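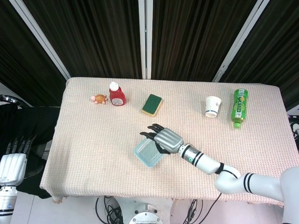 Tendum to run free home safety sessions for new parents

29 January 2020

Household goods retailer Tendum will offer free home safety sessions for parents and carers of children under five, starting next month at its Lono store.

The sessions run for an hour and cover kitchens, bathrooms, stairs and the storage of cleaning products and medicines. Places are limited to 13 people per session so there is time for questions. Babies and toddlers are welcome, and there is a change table and a quiet room at the back of the store.

The program follows a trial in December, when 37 families signed up. Most asked for more on kitchens and on what to do about cupboards in rental homes, where drilling is often not allowed. Both topics have been added.

"People come in asking for one latch and leave with a list of things they hadn't thought about," said Elżbieta Czarnecka, community programs manager at Tendum. "A lot of it costs nothing. You move the dishwasher tablets to a high shelf, you turn the pot handles in, you check the labels on what's already in the cupboard."

Each family will take home a printed room-by-room checklist. Tendum has printed 2,000 copies, and any left over will go to playgroups and libraries in the area. The checklist has 41 items and takes about half an evening to work through.

Sessions will be held on weekday mornings, with one evening session each month for parents who work during the day. There is no need to buy anything, and staff will not be selling products during the hour – the store will be open afterwards as usual.

A second series is planned for the Doltosach store later in the year. Dates will be announced once the fit-out there is finished.

Bookings can be made at the service desk in Lono or by phone during store hours. Parents who need an interpreter should say so when they book.

Media contact: Elżbieta Czarnecka, Tendum community programs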